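Trasomau changes its fees for small online sellers

Print this article | E-mail this article

Sunday, October 9, 2022

Small sellers who receive their money through the payment service Trasomau will pay a different fee from next month. The company sent the new price list to account holders on Friday evening. Until now every incoming payment had one percentage taken from it. Under the new list there is a fixed part of 27 cents for each payment, and a smaller percentage on top.

For a shop that sells expensive items the change is a good one. For a shop that sells many cheap items it can be the opposite, and this is the reason why the sellers' association Medrano has asked the company to wait.
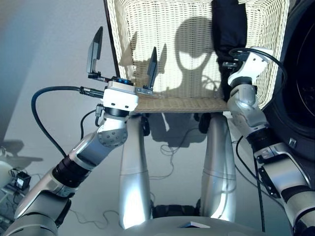
The association has collected 1,309 answers from its members since August. Most of them sell things for the home, clothes or paper goods, and many of their orders are below $20. A member who sells one large cream-coloured wicker basket, woven tightly and with a darker tan band along its lower edge, gets one payment and pays the fixed part once. A member who sells greeting cards one at a time pays the fixed part on every card. Medrano says that the second kind of seller is more common in its membership, and that the new list was written with the first kind in mind.

Trasomau does not agree. In its message to customers the company wrote that the old percentage was "too heavy for honest mid-sized shops" and that very small payments cost it more to process than it earned from them. It also wrote that sellers can join several small orders from the same buyer into one payment. The fixed part is then charged once.

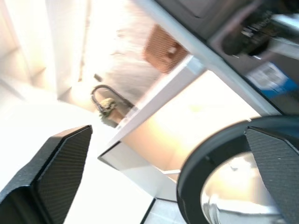

Will the new fee be taken from money that is already in my account? The fee is taken only when a payment arrives, so a balance that you hold before the change stays as it is.

Withdrawals to a bank account are treated separately. They remain free if the amount is $300 or more. Below this amount the present withdrawal charge continues, and it will be shown on the screen before the seller confirms. Some members told Medrano that they leave their money with the service for several weeks in order to reach the free level, and they would like to see it lowered. The company's message does not mention this point.

There is also a change for accounts that are not yet verified. A new seller will be able to receive payments to a total of $2,786 before the account must be connected to a bank account in the same name. After this the incoming payments are held, not returned, until the check is finished. The seller makes a small deposit from the bank account and types in the reference code which appears on the bank statement. Medrano advises its members to do this early, as the weeks before Christmas are usually slow for checks of this kind.
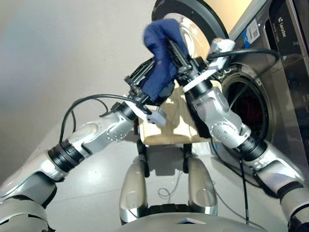
Page 2 of 2

Other services are watching the matter. Prollodau, which has its customers mostly among market traders and repair shops, said it has no plan to add a fixed part to its own fee. Its percentage is higher than the new one at Trasomau, so a seller has to compare both with his or her own orders. Skosudska charges a monthly subscription and no fee on the single payment, but it does not accept buyers from outside the country.

Medrano has put a simple fee table on its website, where a seller can enter the usual price of an order and see the cost under the old list and under the new one. The association reminds members that money refunded to a buyer should also be considered. Trasomau will give back the percentage when an order is cancelled - the fixed part will stay with the company. 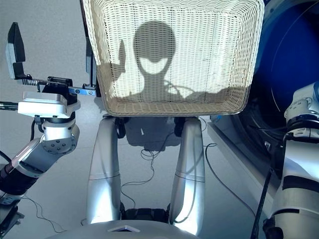 White woven basket with a thick braided rim.

Sellers who do not accept the new list can close their account without a charge before the end of this month. Open orders have to be completed first, and the remaining balance is sent to the bank account on file. The two sides will meet again next week, and Medrano has promised to publish the company's written reply on the same page as the fee table.

Print this article | E-mail this article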